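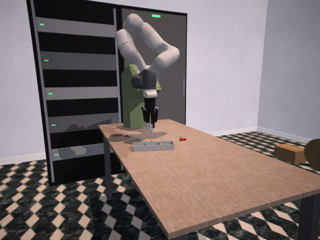

Progress Report to the Drarel Fund
Huanca Community Orchard and Cider Pressing Project
22 January 2026
Submitted by Walter Rengifo, project lead

Where we are

The grant agreement asked for an orchard, a pressing shed and a set of trained pruners. We have most of an orchard, a shed with three and a half walls, and a group of people who now own loppers and have opinions. Your program officer asked for plain language this time and no pie charts, so I have left out the pie chart.

Planting

The planting plan called for 200 trees on the Huanca slope. All of them went into the ground before the first hard frost, including the ones delivered to the wrong farm and driven back by a man who wanted it known that he was going that way anyway. We lost 17 to deer. The deer fence in the original budget was designed for a smaller deer, or a less motivated one. We have raised it by two feet along the creek side and the damage has stopped there. It has moved to the north side, where the fence is still the old height.

Replacement trees are on order from Mallis Nursery for delivery in February. Mallis gave us the same price as last year and charged us more for delivery, so the line item comes out slightly over. I have moved the difference out of signage. The orchard currently has one sign, which says "Sign."

The variety mix has changed a little from the plan. The nursery was short of the late-season cider apple we had asked for and offered a substitute that keeps well and tastes, to be fair to it, like a wet pencil. We took eight of those as pollinators and held out for the real thing on the rest. Anyone who visits in a few years and bites into a row-end tree should know that this was a deliberate choice.

The pressing shed

The shed slab was poured and cured on schedule, the only thing in this report I can say that about. Framing went up quickly after that. Then the county asked for a drainage drawing. We sent one. The county asked for a drainage drawing with the drainage on it. The revised version was accepted and the permit is now taped to the inside of the door, or will be when there is a door.

The remaining half wall is waiting on a window. It was ordered to the size on the plans, and it arrived at the size on the plans, and the opening had been framed to some other size by someone with a stronger personality than the plans. We are reframing the opening. The carpenter has agreed not to bill for it, after a short walk around the orchard together.

The press itself, a used Wavura hydraulic model, is in storage in my barn under two tarps. It came with a manual for a different press. I have run it once, on windfalls from my own yard, and got juice out of it and also a good deal of juice on the barn. A new hose fixed the leak. The seller has not returned my calls about the manual, but he did send a holiday card.

Pruning classes

Two of the planned classes have been held. Attendance at the first was good. Attendance at the second was better, which I would like to put down to the teaching, although the second one also had soup. The people who came to both can now tell a fruit spur from a leaf bud and will tell you so without being asked.

The third class was postponed for ice and will go ahead in February, when the trees are properly dormant and the road is less so. We still need a set of pole saws. The ones we borrowed have been asked for back in a tone that suggests we won't be borrowing them again.

Budget

Spending is within the total and untidy within the lines. Fencing is over, signage is under, and travel is untouched because everybody lives here. Concrete came in below the quote, and I have kept that letter. I am asking your permission to move the unspent travel money into fencing, to bring the north side up to the new height before the replacement trees arrive. The full ledger is attached separately, along with the receipts, one of which went through the wash. The amount is still legible if you hold it to a window.

Risks

Deer, as above. Fire blight turned up in an abandoned orchard down the valley last summer. We have asked the owner if we can cut out the worst of it and he is thinking it over. Water is fine for now. The spring box was cleaned in the fall and refilled overnight, but a dry summer would have us hauling by truck, and the truck is not in this budget or, on most mornings, in running order.

Next period

Finish the half wall and hang the door. Move the press up from the barn while the ground is still frozen enough to take the trailer. Plant the replacements, run the third class, and raise the north fence once I hear from you about the travel money. If the answer could reach me before the Mallis delivery, the deer will be the only ones disappointed.

Walter Rengifo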